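Search this site Enter your keywords Go

About Ludska

Ludska is a sewing and mending school in Draltbridge. We teach people to make clothes, fix clothes and take apart clothes to see how they were put together (this last one is more fun than it sounds, and most of our students get hooked on it).

We started when Nikola Baran and Iman Bensaid, who had been sharing a cutting table in the back of a fabric shop on Ferrand Street, kept being asked by customers how to put in a zipper. They would end up showing people right there between the bolts of cotton. After a year of that they rented the old piano showroom next door, bought six used sewing machines and put a sign in the window. The first evening class filled up before the paint was dry! We still have the piano showroom, and it still has the best light in town.

What we teach

Our beginner course runs for 3 months and meets one evening a week. You'll thread a machine, learn to read a pattern and finish a drawstring bag, a pillow cover and a simple skirt or pair of pajama pants. The intermediate course is all about fit. Henryk Olszewski teaches it, and he was a tailor for 42 years before he came to us. He can look at a shoulder seam from the far end of the room and tell you what went wrong at the cutting stage. Bring questions, he loves them.

Then there's knitwear, which has its own course. People are scared of stretchy fabric and we think that's a shame, as T-shirts and long-sleeved tops are what most of us wear every day. You don't need a special machine for it. You need the right needle, a narrow zigzag and the patience to let the fabric feed itself without pulling.

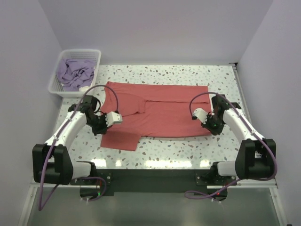 Red fabric on a speckled tabletop.

Mending nights are open to everybody, enrolled or not. Come with a ripped pocket, a dropped hem or the sweater the moths found, and somebody will sit down with you and get you going. We have a button wall with more than 200 little drawers, and you are welcome to dig through it. Please put the drawers back where you found them.

Histument

Histument is our pattern archive and the part of the school we talk about too much. Miłosz Domański began it with a box of his grandmother's paper patterns, and it has grown through donations from all over the county: house dresses, work shirts, baby clothes, a very odd bathing suit. Students trace the originals onto fresh paper and sew them up in their own size. Each March we hang the results in the front windows and leave the lights on late so people can look on their way home.

Visiting

You can drop in during any mending night to see the rooms and meet whoever is teaching. Classes are kept small, so popular ones do have a waiting list. Jarosław Tokarz in the office keeps the list and can tell you which course suits what you've already sewn. The entrance is up 2 steps from the street, and there is a ramp at the side door.

Page last updated Jan 3, 2023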